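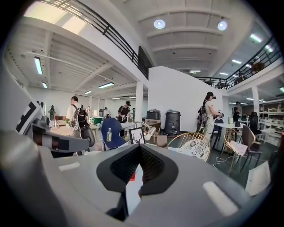

Planning next year's grippers

Thank you to everyone who stayed after lunch in May to talk equipment with me, and sorry it ran on the way it did (my fault, I do love a spreadsheet!). The short version is that we'd like to add 7 hand-held grippers, with 2 more held back as spares, so that people working at the tables on the main floor aren't waiting on each other for a turn. Bhat quoted us $261 for each mounting kit and Herkine came in at $259, so price won't settle it, and Máté Szűcs would much sooner talk about how quickly either of them ships replacement fingers.

Katalin Kerekes has asked that we budget for backpacks, chargers and cables in the same request this time, and I think she's right, having gone back for extra money twice last year. Tamás Kiss is still working out storage. If your group at Zudbridge has a wish list, however scrappy, please send it to me before the draft goes over to Irbridge.

Rhonda Fortin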